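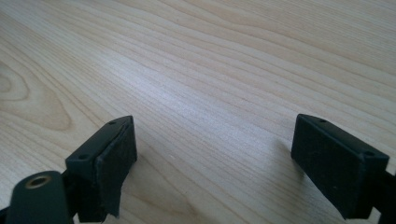 Gripper pads over the tabletop, October meeting

Flillura Robotics Club, October minutes

Sakda in the chair, me on notes again (sorry about the spelling!). 13 of us made it.

1. Grippers
Long chat about pads. I reckon the frayed ones need replacing before we do any more practice runs, and most people agreed. Najjar sells the rubber in packs of 50, so I'll order one.
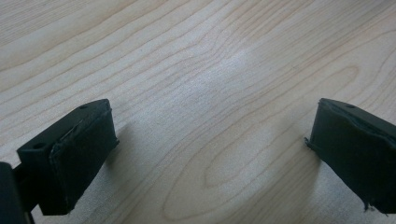
2. Money
We've got $2671 in the account, which cheered everybody up. Skadard's entry fee comes out of that next.

3. Sorting task
Sakda wants us using both hands on the tray with the little compartments, and I'm keen too.

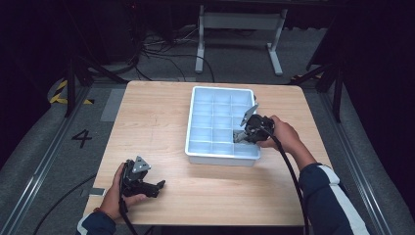
I did ask if we could stick with the Hesik rules for scoring, and we're trying that until the next meeting. Finished at 8:50 pm.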